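Search the notebook Go
Bench notes, January: task board, teleop demos
2 min read

Moved on to the task board with the two-arm cell. Goal for this block is a clean demo set for Wurkodeck, by remote control only, no hand guiding.
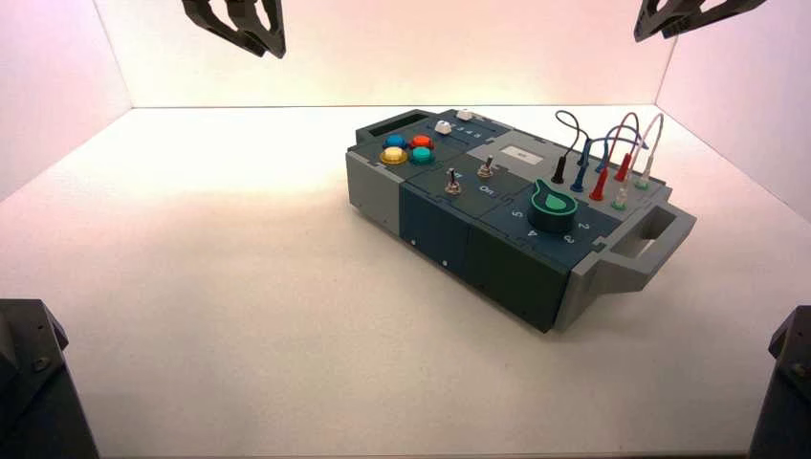
Order for each run: four colored buttons, both toggles, green knob, then one test lead moved to a new socket. Reset by hand between runs. Board goes back at a slight angle, never square to the back wall, and the angle changes every few runs.

Buttons are easy. Operators press with one closed finger and the log shows the contact clearly. Toggles are worse. From the head view it is hard to judge depth at the lever, and two of us kept closing short. Coming in from the side helped.

Knob: grip across the pointed fin, turn, let go, regrip. Do not try for the full range in one wrist move. The right arm hit its joint limit at 83 degrees and the follower stopped while the leader kept going. Run discarded.

Leads are the slow part. Grip the plug body, not the wire. Pull straight up. The other wires loop over the panel and catch on the fingers, so open wide and back off before any sideways move.

Count so far: 640 episodes kept, 1,886 still in the Trernia queue waiting for review. Anything with a pause longer than 2 seconds gets trimmed, not dropped.

To do: check the leader arm offset against the Plestmont calibration sheet. Repeat the toggle runs with the lights lower. Ask for a spare set of finger pads.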